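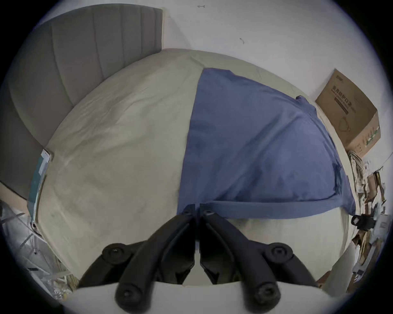 I have paid money to teach a machine to do laundry. I want that on the record before I start complaining, so you can all factor it in.

The product is the Drinik hand kit, and it costs 845 dollars if you buy it outright or 80 a month if you rent. Renting is for people who suspect they will lose interest. I rented. For that you get a pair of handheld grippers, the charging leads, a login for the Broluten service, and a quick start sheet that is neither quick nor much of a start.

The deal works like this. You hold a gripper in each hand and do a chore using only the grippers. Everything they record goes up to Broluten, which trains a little program on it and hands the result back to you. If you own a robot arm that speaks the right language, you load the program and the arm does your chore. I don't own an arm. I have the use of one on the far side of town, a Ganero, twice a month, in a shared workshop with one working heater.

I picked T-shirts. The sheet suggests starting with cups, and I can see why now. A cup stays the same shape when you look away from it. A T-shirt lying on a bed has no obvious front, back or top once it has been dropped, and the fingers on these things meet at a narrow tip, so picking up a hem without also picking up the bed sheet is its own small sport.

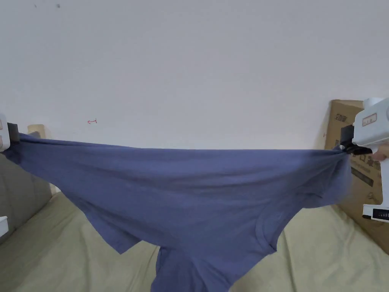 The minimum order, if I can call it that, is 800 good takes per task. A good take starts with the shirt on the bed, ends with it folded, and has no long pauses where you stand there rethinking your life. Mine run to 12 seconds when I'm fresh and a good deal longer by late evening. I did most of them after dinner during Ramadan, when I was up at odd hours anyway and the apartment was quiet, and I recommend the schedule if not the task.

Now the hardware. The grip is better than I expected. The jaws hold thin cotton firmly enough that you can pull a hem tight between two hands, and I haven't torn anything yet. The handles are comfortable for half an hour. After that my thumbs start to file grievances – small ones at first. Battery life is fine. The lead is too short, like every lead that has ever come in a box.

The upload page is the weak spot. It rejects takes and gives you a code, and the code leads to a help page that explains that the take was rejected. I lost an entire evening's work to code 12 before I worked out that it meant my two grippers disagreed about what time it was. Restarting both together fixes it. That sentence could have gone on the quick start sheet, where there is currently a paragraph welcoming me to the family.

As for results, the Ganero can now find a shirt, pick up one edge and fold it over once. The second fold is more of an opinion. It's slow, and I could do the whole drawer in the time it takes over one sleeve, but I did watch it with my coat on for most of an afternoon and I'm told I was smiling. 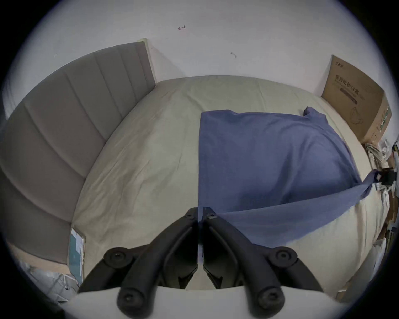

Can you use the kit if you don't have a robot arm at all?

You can record and upload with nothing but the grippers and the login, but the program Broluten sends back won't do anything until it's loaded onto an arm. If you have no way of borrowing one, save the 80 a month.

I've kept mine for another month. Towels next, which have four corners and no sleeves and should be easier, and I've already cleared a shelf for them.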